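The Niver Shilling

Kolbrún Damgaard had inherited 81 coins from her grandmother Jytte, and eighty of them were easy. They lay in their paper envelopes, each with a date and a price in that lovely sloping hand, and any dealer could have told you what they were worth (not a great deal, bless them). The last one had an envelope to itself, and all Jytte had written on it was "Ask Hywel."
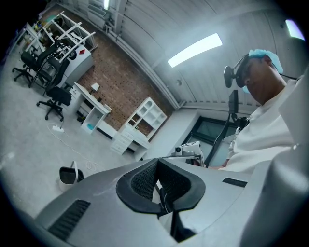

Hywel Maddocks had kept the coin shop on Tuson Street for 44 years, and he didn't like to be hurried. He made tea first, and found the biscuits, and asked after everybody's knees. His niece Canan Tokgöz sometimes came by straight from work, still in her pale blue face mask and the light blue cap pulled over her hair, and she would lean in and look down at whatever was on the counter as though it might speak to her. "It's a shilling," she said that evening. "It's a Niver shilling," said Hywel, and he put down his cup so carefully that Kolbrún began to feel nervous.

He turned it over under the lamp, then weighed it, then weighed it again, and all the while he talked about Jytte, who had come in one wet November wanting to sell it and had gone home with it still in her glove.

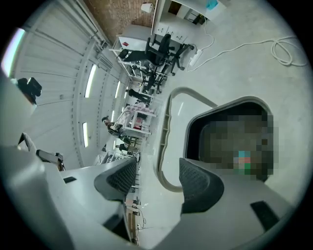

The workshop floor, with a grey gripper in the foreground.

"I offered her 4,000 for it," he said at last, "and I'd have had to borrow every penny! She said she'd think it over. That was 28 years ago, and I've been saving up ever since, just in case."

Kolbrún looked at the coin, and at the old tin he had fetched from under the till, and asked whether there was any more tea in the pot.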